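09/11/2018, bench notes, glue tests

Second batch of hide glue, mixed last night from the Imel granules. 115 g to 500 ml cold water, left covered overnight. Skin on top this morning, lifted off with a spoon. Smell normal.

Glued up two pairs of maple offcuts, rubbed joints, no clamps. Room was cold and the glue gelled before I had the second pair lined up. Warmed the next pieces on the radiator first and they went together much better.

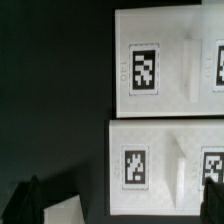
The April batch was thinner and I never wrote down the ratio, so no fair comparison. Going by the old jar it had more water. Joints from that batch are still holding on the shelf bracket.

Tried the Drenel liquid glue on one oak pair as a control. Longer open time, easier cleanup. Squeeze-out stays rubbery and clogs the scraper.

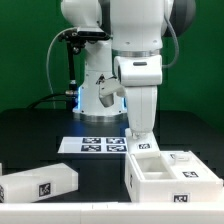

White arm, gripper down on the small lid piece.

Break test on Monday, chisel in the joint line and a mallet. Want wood failure along most of the face. Anything that comes apart clean gets redone with warmed stock.

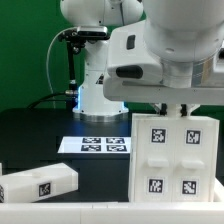 Ottilie Egger thinks the granules need 2 hours in the pot before first use, and that I pulled mine too early. Will try that with the next lot.

Order more granules. Wash the brush.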